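PENDBERG TENANTS' NEWSLETTER
Court news, and what to do while we wait

Nov 16, 2019

Quick one this time, typing this between the hearing and the late bus so forgive the state of it.

The appeal panel has finished hearing the Mirani Court case. Both sides done. No ruling yet - the three judges reserved judgment, meaning they go away, write it up, and tell us when it's ready. No date given. The clerk said it will go on the court's public list the afternoon before it's handed down and that is all the warning anyone gets.

For those who joined us since the spring: the case is about the service charge the owners added to every lease at Mirani Court and the two Busten Street blocks. Back in May the county judge said the charge was rent by another name and should have gone through the rent board. Owners appealed. That's the appeal we just sat through.

Hearing itself was shorter than expected. Owners' lawyer went first and spent most of her time on one word in the lease, "additional". Her point was that a charge for additional services can't be rent if the services are really additional. The presiding judge asked which services. She said lobby cleaning, package room, snow clearing. He asked if tenants had been getting those before the charge came in. Long answer. I wrote down most of it and still couldn't tell you if it was a yes.

Our side was Macario Arriaga, who many of you met at the sign-up evenings. He kept it simple. Took the panel to the old lease, then the new one, side by side, and said the snow clearing is in both. He also pointed to the notice that went under doors, which gave tenants 9 days to sign. The judge on the left wanted to know if anybody had been told they could refuse. Arriaga said the notice doesn't say so, and there was nothing else in the record.

Then a fair bit of back and forth on whether the rent board should have been asked first, before any court. This is the part I'd worry about. If the panel decides the county judge jumped the line, they could send the whole thing back to the board without saying who is right about the charge. Arriaga says that would cost us time but not the case. The owners' lawyer obviously sees it differently.

The public seats were full by the start and a few people stood out in the hallway for the first part. Thank you to everyone who came, and to the Jikcombe folks who came up on the early train for a case that isn't even theirs (yet - they have the same lease form).

THE MONEY QUESTION

Most of the emails I get are about this so let me put it down properly.

The charges collected since the first ruling are sitting in the court's account. The owners don't have it and neither do we. For the households in the case that comes to 3,542 dollars each if you paid every month in full. If you paid part, your share is whatever you paid. If you stopped paying, please get in touch before the ruling comes out, don't wait for it.

If we win, the court orders the money released and it comes by check to the adress on your claim form. If you moved, the form needs updating, and a forwarding notice at the post office won't do it. If we lose, it goes to the owners. If it's sent back to the board, it most likely stays put, though the panel can say otherwise.

Somebody asked whether the owners can raise the charge while we wait. No. The order from the spring froze it and that order stands until the panel says something new. 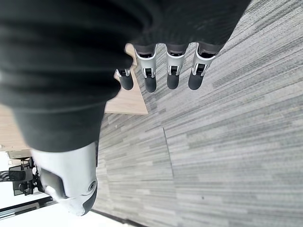

WHAT TO DO NOW

Keep paying your base rent. On time, in full, with a record. I can't say this enough. The case is over the service charge only, and late base rent gives the owners a separate reason to take you to court.

Keep every letter. Envelope too if it has a postmark.

Don't sign anything new about the charge without showing it to us first. Two households on Busten Street got a "settlement acknowledgment" last week. We've sent copies to Arriaga. Until he's answered, leave it in the drawer.

If you get an eviction notice of any kind, call the same day. You have 6 days to file an answer in this county and weekends count.

GETTING THE RULING

The court posts rulings on its website at 10 in the morning on the day. There's also a paper copy at the clerk's window, free to read, a charge for copies. We will send the result out by text as soon as we have read enough to be sure what it says, so please give us an hour. Last time half the building heard we'd lost because someone read the first page, where the court sets out the owners' arguments, and took that for the decision.

No need to be in the courtroom for it. The judges don't read the thing aloud, just the case name and the result, over in a couple of minutes. A few of us will go anyway.

PETITION

Separate from the case. The petition asking the county to require plain notice of any new lease fee is at almost 3,000 names. Sheets are at the laundromat on Busten Street and at the Jikcombe library desk. Print your name clearly please, and put the apartment number, the county threw out a whole page last time becuase nobody had. You don't have to be a tenant to sign but you do have to live in the county.

CORRECTION

Last issue I wrote that the county judge had "fined" the owners. She didn't. She ordered them to pay our filing costs, and even that is on hold till the appeal is decided. My mistake.

Questions to the usual email. Phone line is evenings only until further notice.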